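第三章 买之前先算账:工位预算与配套清单

适用范围:桌面双臂工位,Kulleslow 安装指南中文版
修订日期:2024年5月21日

3.1 先说两句

我写这一章的时候,前面两章(开箱和软件安装)早就定稿了。后来收到不少来信,问的都不是怎么装,而是"我到底该买什么""报价单上这一堆东西哪些能砍"。好吧,那就单独写一章!你要是机械臂已经到货了,可以直接跳到 3.4,前面的部分主要写给还在填采购申请的朋友。

我自己配过的工位不算多,踩过的坑倒是不少,最大的一个坑就是把钱全花在机械臂上,剩下的零碎东西东拼西凑。臂是主角没错,可是桌面、框架、按钮盒、线缆、夹爪备件这些东西加在一起,能让你的预算单长出一大截(我第一次做表的时候,配套那一页比主设备那一页还长,打印出来自己都吓一跳)。

下面的步骤按我自己做预算的顺序来写,你可以照着走一遍,也可以挑着看。

3.2 定下你要干的活

1. 先用一句话写清楚这个工位要做什么。比如"整理桌面上带线的插座""把杯子放进收纳盒"。一句话写不完,说明你还没想好,先别询价。

2. 把任务里会碰到的东西都摆到一张桌子上,量一量最大和最小的尺寸,再掂一掂最重的那件。夹爪的开口和负载就从这里来。

3. 单独标出软的、会弯的东西:电线、布、纸。这类东西最费时间,也最容易让人低估预算。硬盒子抓歪了还能再抓,线一滑就跑到别处去了,每一轮都得有人伸手重新摆。

4. 估一下每天要跑多少轮,每一轮之间由谁来复位。人工复位的时间一定要写进预算,这是我见过漏得最多的一项。

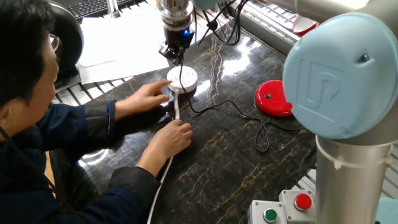 图 3-1 两轮之间的人工复位:操作者伸手整理圆形插座的白色电线,夹爪就悬在插座上方。

拿带线插座这种任务来说,复位比抓取麻烦多了。线往哪边弯、插座朝哪边转,每次都要重新来。你要是打算一天跑很多轮,就按专门有一个人坐在桌边来算人力,千万别写"由现有人员兼顾"。我写过一次,结果现有人员(就是我)整个九月都没干成别的事。

注意:只要有人的手会伸进臂的活动范围,急停按钮就是必买项,不属于"可选配件"。报价单上如果把它列在可选一栏,请直接打勾。手伸进去之前,按你们单位的安全规程让臂停住,并确认它确实停住了。

3.3 桌面、框架和走线

5. 选桌面。我的建议是先定任务,再定桌面材质。深色抛光的台面拍浅色物体对比很好,可是会反光,灯的位置就得花心思;哑光浅色板便宜又省心,白色物件放上去却不太显眼。两种我都用过,要是预算允许,可以配一块能换的面板。

6. 选框架。铝型材最灵活,槽里随时能加东西,按钮盒、插排、支架想挪就挪。买的时候多要一些角件和螺母,单价不高,等到临时缺一个再下单,等快递的那几天会非常难熬。

7. 规划走线。把线分成三类:臂的动力和通信线、夹爪和相机的线、任务物件自己带的线。前两类要固定在框架上,最后一类本来就得在台面上活动,别去绑它。

8. 每条固定线都留出一段余量,然后让臂慢速走到最远的几个位置,看看有没有拉紧。余量留得太大也不好,垂到台面上会和任务里的线搅在一起,模型分不清,人也分不清。

9. 插排要算两个:一个给设备供电,固定在框架上;如果任务里也用插座,那个另外买,当耗材记账。两者千万不要混用。

提示:任务用的插座和电线磨损得很快,夹爪一遍一遍地夹,外壳会花,线皮会起印子。我现在习惯同款多买几个放柜子里,型号停产了也不慌。任务插座一律不接市电,这一条请写到桌边的纸上。

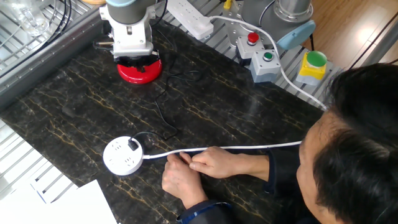 图 3-2 框架上的插排和台面上的任务插座分开布置,按钮盒装在第二条臂的底座前面。

按钮盒装在哪里,最好在买框架之前就想好。我的做法是让操作者坐在平时的位置上,闭着眼睛伸手,能摸到急停的地方才算合格。听着有点傻,但是管用!如果坐着够不到,就再加一个急停,或者换一边装。红色的急停和绿色的按钮之间怎么排,各家习惯不一样,同一个房间里的几个工位一定要统一,不然换个工位就会按错。

3.4 夹爪怎么挑

10. 列出候选夹爪的开口、夹持力、指尖形状,对照你在第 2 步量出来的尺寸。开口只比最大物件多一点点是不够的,要给姿态误差留余地。

11. 问清楚指尖能不能单独换,备件多少钱、多久到货。指尖是消耗品,整只夹爪不是,报价单上要分开两行写。

12. 如果你想加相机或者外罩,先问法兰到夹爪之间还有多少空间。自己打印外罩的话,把打印件的重量也算进负载里。

13. 拿到样机以后,用你自己的物件试,别只用供应商带来的方块。供应商的方块永远抓得很漂亮……

14. 试的时候至少包含一个扁的物件、一个圆的物件和一个带线的物件。

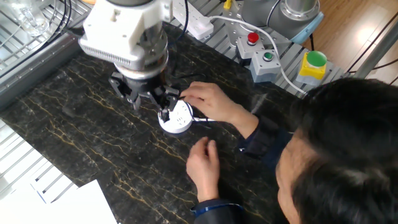

我在指尖这一项上花的冤枉钱最多,所以多说几句。最开始我只看夹持力,觉得力气大总没错,后来才明白,扁平的圆形物件考验的是指尖怎么接触,力气反而排在后面。你看这里,夹爪右边那根手指的指尖正压在白色圆插座上,另一根手指朝左张开,操作者的右手扣着插座的边沿。像这样的接触位置,指尖太宽就会盖住插孔,太滑就会在壳面上打溜,太硬又容易留下压痕。所以询价的时候,请把"指尖可换"写成硬性要求,再让对方一次报两种:一种窄而硬,一种带软垫。我后来固定用 Mäkelä 这一套指尖,两种都备着,按任务换。哪种更合适,真的要拿自己的东西试过才知道。

注意:更换指尖之后要重新标定,并在记录表里写下更换日期。忘了标定就接着采数据,后面那一批多半要重来(我就重来过,心疼)。

3.5 填预算表

15. 打开随指南附带的预算表,按下面的分类逐行填写。没有的项目写"无",不要留空,留空的话审批的人会来问,你还得再解释一遍。

主设备:机械臂、控制柜、示教或遥操作装置。
末端:夹爪、备用指尖、转接法兰、外罩。
工位:台面、铝型材框架、角件、桌下配重。
安全:急停、启动和确认按钮、按钮盒、警示标识。
电气:固定插排、动力线、通信线、扎带、线槽。
耗材:任务物件及同款备件、指尖软垫、清洁布。
人力:安装、培训、日常复位、数据检查。
其他:运费、保险、延保。

16. 主设备问两家以上。我这次对比的是 Medent 和 Ustus 两家代理,报价的口径完全不一样,一家把安装和培训打包,另一家每项单列。比总价之前,先把两份报价都拆成上面的分类,再一行一行对。

17. 小件合并下单。我这个工位的预算表一共 171 行,其中 26 行是线和接头。分开买,光运费就够再买一套指尖了。

18. 配套小件单独做一个小计。我这边线缆、扎带、按钮盒和型材角件加起来是 1,816 元,看着不起眼,申请的时候漏掉了,最后是从耗材里挪的。请你别学我。

19. 给"以后想加的东西"留一行。哪怕现在只买一条臂,也建议按 2 条臂的位置来定框架长度和电源容量。以后再改框架,桌面、走线、按钮位置全都要动,比当初多买一截型材贵多了。

提示:延保要看清楚覆盖哪些部分。很多方案只保臂体,夹爪和线缆不在里面,而常坏的偏偏是后面两样。

3.6 下单前在桌边过一遍

20. 表填完以后,先别急着提交。找一张差不多大小的桌子,用胶带贴出臂的底座、按钮盒、插排和任务区的位置。

21. 请平时负责复位的同事坐下来,照着任务比划几轮。看看手从哪边伸进来,胳膊会不会压到线,头会不会挡住相机。

22. 把相机(或者手机)架到计划的高度,看看人坐好以后任务区还剩多少能看见。被挡得太多,就调整相机,或者让人换一边坐。支架的长度这时候才能定下来,所以支架请放在最后买。

23. 检查台面上给手留的地方。整理电线要两只手,插座旁边如果塞满了东西,每一轮都会慢一点,积少成多。

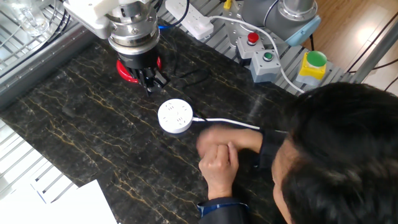 图 3-3 任务区右侧给操作者的双手留出了位置,按钮盒沿台面远端的铝型材布置。

24. 按第 21 步的结果改一遍预算表。通常会多出一两行(加长线、第二个急停、另一种支架),也可能会删掉几行。我那次就删了一盏灯,因为坐下来一看,窗户那边的光已经够亮,要花钱的是窗帘。

25. 把改好的表和胶带布局的照片一起提交。带照片的申请批得快,这是我的个人经验,不保证适用于你们单位。

3.7 到货时间怎么排

臂和控制柜通常最晚到,台面和框架最早到,所以别把安装日期定在第一件货到的那一周。我的排法是:框架和台面先到先搭,走线槽跟着装,按钮盒先固定但不接线,等控制柜到了再按第四章接线和测试。急停没有测试通过之前,臂不要上电运动,赶进度也不行。

收货的时候请对着预算表一行一行勾,特别是那些小袋子装的螺母和接头。缺件当天就写邮件,过了验收期再说就要自己掏钱了。

接线步骤和急停测试表见第四章,空白预算表见附录 B。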